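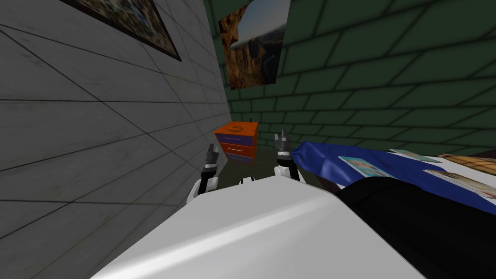 Orange and blue drawer fronts on a small cabinet, against a green brick wall.

Staltance opens the doors on a bigger home for new families

Staltance, the maker of strollers, carriers and nursery furniture, will open its new family store and testing floor in Inach this November, and the whole team is thrilled to finally share it. The store gives parents and parents-to-be a place to push, fold, lift and load every stroller in the range before they take one home, on the kinds of ground they walk on every day.

The testing floor covers 376 square yards and has a stretch of cobbles, a gravel path, a curb, a narrow shop aisle and a bus doorway with a real step. There is also a car trunk to practice with, and parents are welcome to bring in their own car seat to see how it clips to the frame. (Please do bring it! It makes the visit so much more useful.)

"We had parents folding strollers in our parking lot in the rain, with a baby on one arm," said Tobias Schumacher, head of stores at Staltance. "They were good sports about it, but they deserved a roof. Now they have one, and a cup of coffee too."

Alongside the floor, Staltance is launching the Todel, its first stroller made for two children of different ages. The Todel takes a bassinet for a newborn and a seat for an older brother or sister, and the two can be swapped front to back without tools. Both seats recline separately, so one child can nap while the other looks out at the world. The handlebar has 6 height settings, a request that came up again and again from couples with a big height difference.

Milan Hermans, who led the design, spent much of the past two years walking behind other people's strollers. "The thing I'm happiest with is the basket," he said. "It opens from the side, so you can get the diaper bag out when both seats are lying flat. Over 800 parents answered our questions while we were working on it, and I think half of them wrote to us about baskets."

The Todel comes in 8 colors, including a warm rust orange and a deep green that are new to the range. All the fabrics come off and go in the washing machine. Adapters for the Staltance car seat are included in the box, and owners of the earlier single stroller can keep using their rain cover and cup holder on the new one.

The Inach store stands next to the Mercado, the covered market hall, with level access from the street and room inside for strollers of every size. There is a quiet feeding room with armchairs, a changing room open to all parents, and a repair counter where wheels, brakes and buckles can be looked at while families wait. Repairs are open to every Staltance stroller, including secondhand ones, and no receipt is needed.

Visits to the testing floor are free. Parents can drop in or reserve a spot through the store's front desk. Doors open at 9:30 in the morning, with the first hour kept calm and music-free for families with very young babies.

Press visits and loan strollers for review can be arranged through the Staltance press office.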